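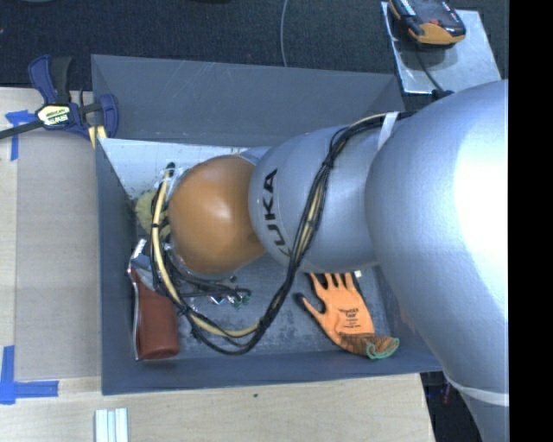

Geelong, May

My sister asked me at dinner whether she should hold off replacing her dishwasher, on the grounds that a robot would be doing the dishes in a couple of years. She was mostly joking. I told her to buy the dishwasher, and then I kept thinking about it on the drive home, so this post is the longer answer.

I spent nine years in a spare parts warehouse before I moved to the office side, and a lot of that job was reaching into a tub, finding the right thing and putting it somewhere else. People call it unskilled work. Any kid can do it by the age of four. It is also the bit that machines have been stuck on for as long as I've been paying attention.

An arm on its own is very good. It can go to the same spot all day and all night and never drift. The trouble starts when the spot changes. Put a work glove in a grey bin with something in crinkly clear plastic and a bit of yellow fuzz up against the wall, and every one of them is a separate problem. A glove has no fixed shape. Clear plastic is hard for a camera because it shows what's behind it and throws back whatever light is overhead. Something small and soft in against the side is awkward because the fingers need room to get around it, and the wall is already there.

Then there are the cables. I'd never thought about this until I started looking at these set-ups properly, but your own arm keeps its wiring on the inside. A KUKA with a big orange-brown gripper on the end and a bundle of black cable looping down into the bin has to do its job without snagging on itself. I have pulled a vacuum cleaner around a corner by the hose often enough to feel some sympathy.

Trí Mạch, who I worked with for years and who now does maintenance at Derkach, sees more of this than I do. They trialled a picking cell from a company called Gralgate for mixed returns. The test batch was 146 items, all sorts, tipped in as they came. He said the boxed goods were fine from the first morning. Anything in a bag was a coin toss, and gloves and rags went to a person in the end. The cell is still there, doing boxes. He reckons it pays its way on boxes and he has no complaint about it, except that it was sold to them as doing the lot.

Tshepo Venter, also from the old warehouse, takes the other side. His argument is that everyone looks at what the machine can't do this year and forgets how little it could do before. He points out that the cell at Derkach had to be told nothing about the boxes, whereas the old one we had needed a fitter in for half a day whenever a carton changed size. That's a fair point and I don't have much of an answer to it.

Where I disagree with him is about houses. A factory can meet the machine halfway. You can tape out the benchtop, clamp things down, keep the light the same and make sure the bin goes back in the same place. My laundry is not like that. The basket is wherever I dropped it, there is a dog in it about half the time, and the socks are inside out.

There is a home unit called the Jirnuva on the way that is meant to fold towels and clear a bench. The deposit is 2,000 dollars, which I won't be paying. The Zoment looks more modest - it picks things up off the floor and puts them in a tub, and that's all it claims. I'd sooner have that one. In the demo I watched it took 3 minutes to pick up 2 socks and a plastic cup, and I would still call that useful if I was at work while it happened.

So my guess, for what it's worth, is that sorting hard goods on a shop floor is more or less done, sorting soft goods is getting there, and the laundry is a long way behind both. Dishes I'd put somewhere in the middle, because plates at least hold their shape. Cutlery at the bottom of a full sink I'd put last of all.

My sister bought the dishwasher, by the way. It comes with a ten-year warranty on the motor. I've told her we can have the conversation again when that runs out.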